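Equipment > Bimanual Systems > Method Packs > Eretti Pour

Overview Method Results Downloads Contact

Filed under: Two-arm manipulation, Liquids, Learned policies

Eretti Pour: two-arm pouring method pack

Read this before you order. Eretti Pour is a learned control method for a pair of arms, sold with the mounting parts and the training scripts we used on our own bench. One arm holds a paper cup, the other holds a water bottle, and the policy is supposed to get water from the second into the first. That is the whole task. We have seen other vendors call this sort of thing "kitchen ready." We wouldn't let it near a kitchen.

The method comes from a Sternitz report by Nikola Pawlak and Oliwia Wysocka. Their claim was that one policy driving both arms beats two policies that take turns, because the cup arm can make small corrections while the bottle arm tilts. We were doubtful, since their baseline looked weak to us, and so we trained our own.
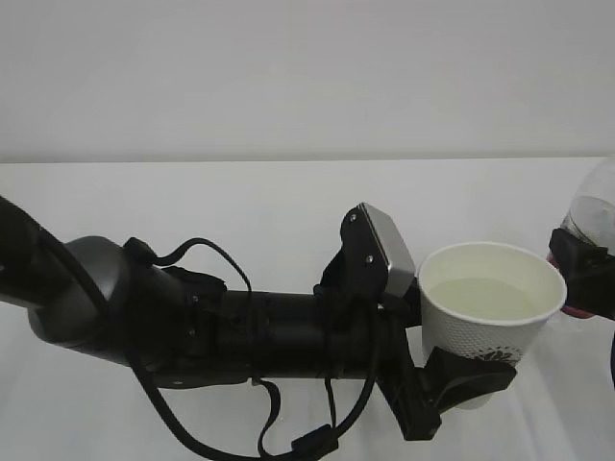

Cup arm at left, bottle arm at right, with liquid already in the cup.

What we trained on

The pack ships with 1117 teleoperated demonstrations. Of these, 907 made it through review and were used for the numbers on this page. Bronisława Bednarek did the review and she was strict: a demonstration went out if the operator paused too long with the bottle tilted, or if the cup was regripped. You get the rejected ones too, in their own folder, with her notes. If you think she threw out too much, put them back and tell us what happens. Jolanta Cieślak thinks she did, and the two of them have not settled it.

The cup is a poor choice of object if you want easy results. A paper wall gives under the fingers, and a grip that is fine on an empty cup may be wrong on a heavy one. The original report used a rigid beaker for most of its trials and mentioned paper only in an appendix. We think that hid a good share of the failures.

How a trial is set up

A trial starts with the cup in the left gripper and the bottle free on the table. The bottle goes out uncapped. Neither the report nor this pack covers unscrewing a cap, and we get asked about it often enough that we would like to be blunt: it can't do it.
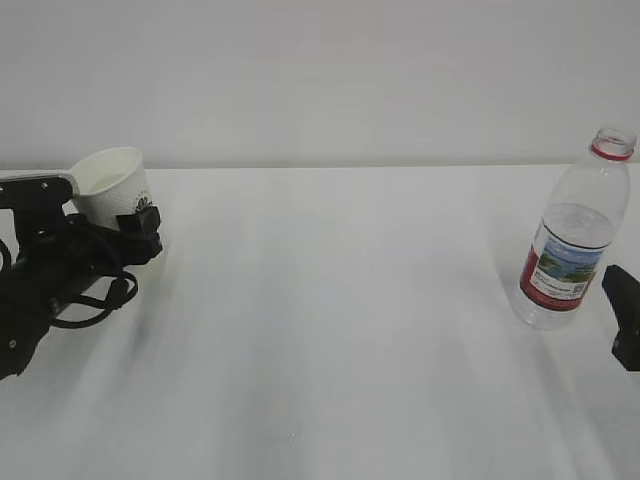

Method Notes, Issue 4

The bottle pickup is the least interesting stage on paper and it eats the most trials. A thin plastic bottle will lean when a finger touches it early, and the policy has no plan for a bottle that has gone over. It keeps reaching for where the neck ought to be. We count that as a failure. The Sternitz report reset the bottle and started the trial again, a choice you have to dig through the footnotes to find.

Results, with our complaints

We ran 200 scored trials with the joint policy and the same number with the turn-taking baseline, which we retuned first. The joint policy did better. The gap was much smaller than the one reported, and nearly all of it came from the pour itself. On pickup we could not tell the two apart. 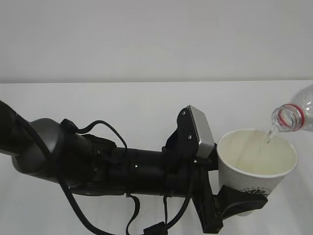 Water going from the open bottle into the cup, the cup held in its gripper and the bottle's neck tipped in toward it.

Knowing when to stop is where we are least convinced. The policy has no scale and no level sensor. It sees what the wrist cameras see, and clear water in a white cup is hard to read. Our suspicion is that it has mostly learned how long to tilt. Ksawery Makowska tested this by starting with less water in the bottle than in any demonstration, and the tilt time hardly moved. One test on one bench doesn't prove much, but we would not sign our names to the phrase "visual level estimation," and you won't find it on our box. 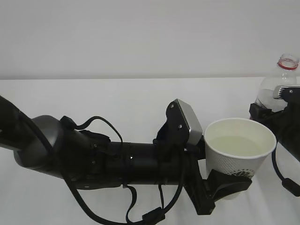 Scoring is another place where people fool themselves. We mark a trial as passed only if the cup is upright, the bottle has been brought back up, and the table under both is dry when somebody wipes it with a paper towel. The report scored from video. Drips are easy to miss on video, and we missed plenty ourselves before we switched to the towel in August.

What's in the pack

Trained weights for the joint policy and for our retuned baseline
All demonstrations, kept and rejected
Wrist camera brackets, one pair, with screws
Cable ties and a routing sheet for the arm harness
Scoring sheet and trial log

Arms, grippers and cameras are not included. Training from scratch took us almost 800 hours of compute across all runs, failed ones included. Fine-tuning on your own cups is far cheaper, and you will need to do it. The weights did badly when we moved them to the second bench at our Czarnecka site, where only the table height and the lights were different.

Method questions go to Jolanta Cieślak through the contact page. If you have run the joint policy against a properly tuned baseline, send her the log, whichever way it came out.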